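flasau-houses

README, last touched December 27, 2019

Family trees and land grants for the lords of Flasau, later the two lines at Drorner and Pralov. Plain CSV plus one notes file. Put together from the printed Pylypenko edition of the charters, then checked against the parish books where those survive.

What's in it

people.csv - 309 rows, one per person. Name, title, birth, death, father, mother, spouse, source.
grants.csv - a bit over 400 rows. Who gave what to whom, and the charter number.
arms.csv - short. Blazons only, no drawings. Half of them are from seals and the seals are worn.
notes.txt - everything that wouldn't fit in a column. Read it before you file a bug.

Dates

Day/month only where the charter gives one. Old style throughout, not converted. Year starts in January in my columns even if the scribe started it in March, so a February charter may sit one year later here than in Pylypenko. Original reading is kept in date_raw.

"bef." and "aft." mean before and after. A blank means unknown, not zero. Please don't fill blanks from the online trees, most of them copy one another.

Names

Spelling is normalized to whatever the printed index uses. Variants in alt_names, separated by semicolons. Women are under their birth family when known, otherwise under the husband's with a star. Not ideal. Will probaly change.

Known problems

- The second and third lords of Flasau have the same name and may be one man. Kept as 2 rows, linked by same_as.
- The Drorner wardship. Heir was a child when the father died, and the charters disagree on who held him and for how long. I follow the later one. The earlier is in notes.txt.
- Dowry of the Pralov bride: 500 marks in one copy, 400 in the other. Both are entered.
- Grants with no witness list are marked W0. Treat as doubtful.
- Three of the illegitimate sons have no mother. Nothing to be done.
- arms.csv still has the label on the wrong brother in one line, fix is in the next upload

Using it

Opens in any spreadsheet. Import as UTF-8 or the accents go. IDs are stable, row order isn't, so link on the ID. If you merge with your own tree keep the source column please, otherwise there is no way back to the charter.

Corrections: open an issue with the person ID and a page number. No page number, no change. I get to these in the evenings so it can take a while.

License: the tables are free to reuse with credit. The Pylypenko text itself is not included and is not mine to give.

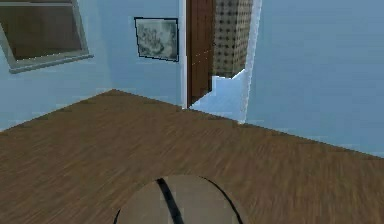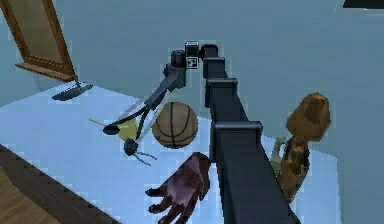
Comments (1)

Pralov_reader
The second lord question can be settled I think. The Drorner priory grant calls the donor "son of the founder" and it is witnessed by his own nephew as a grown man, which doesn't work if there was only one lord of that name. Look at the witness list in the appendix - the main text leaves it out. I'd drop same_as and keep both rows. Also the wardship can't have started before the widow remarried, she is still sealing for the boy up to then. Will open an issue with the pages.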